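We use cookies to remember your reading preferences. Accept | Manage

Folding (trousers)

Folding of trousers is the reduction of a pair of trousers to a compact flat shape for storage. Jeans are commonly folded on a table, as denim holds a crease set by hand pressure alone.

The garment is first laid flat with the waistband squared. One leg is brought over the other – seams matched – and the crotch point is tucked in to give a straight edge. The length is then halved, and halved again for drawer storage.

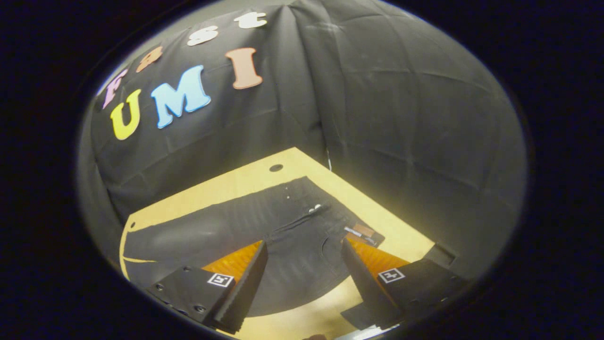 Entry by the Pondby Household Reference desk

Dark grey jeans spread on a pale yellow wooden tabletop, lying flat. Metal fittings at the waist are normally turned inward so that they do not mark adjoining garments.

Stacks on open shelves are usually limited to 8 pairs. The Petridis fold, a variant used in shops, leaves the waistband outermost – the size label can then be read without unfolding. Heavy denim may be rolled instead, although rolled pairs take up more depth in a drawer.

Last updated: July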